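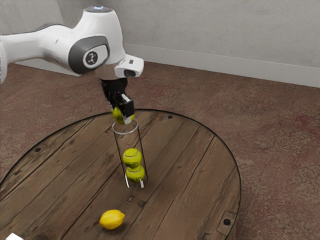
Transfer rumor tracker — notebook, January

Reran the scraper on the Jeltau feed after lunch. 800 items pulled, 680 left once duplicates were dropped. Most of the duplicates are the same Koster winger story passed between sites with a new headline each time.

Fee parsing still weak. "Swap plus cash" gets logged as a straight sale, so the Zurnholm midfielder shows up at full price and the Koster end of the deal is missing. Added a field for player-in-exchange. Old rows not backfilled.

Source scoring: Flustum was first on 17 stories this window, 2 confirmed by a club so far. Dropped its weight by half. Left the others alone until the window closes — too few confirmed deals to say much.

Loan with option and loan with obligation are still one category. Split them before the next run. Zurnholm's left back is the test case, reported both ways on the same morning.

Run finished 4:40 pm. Log is over the size limit again, rotate it tomorrow.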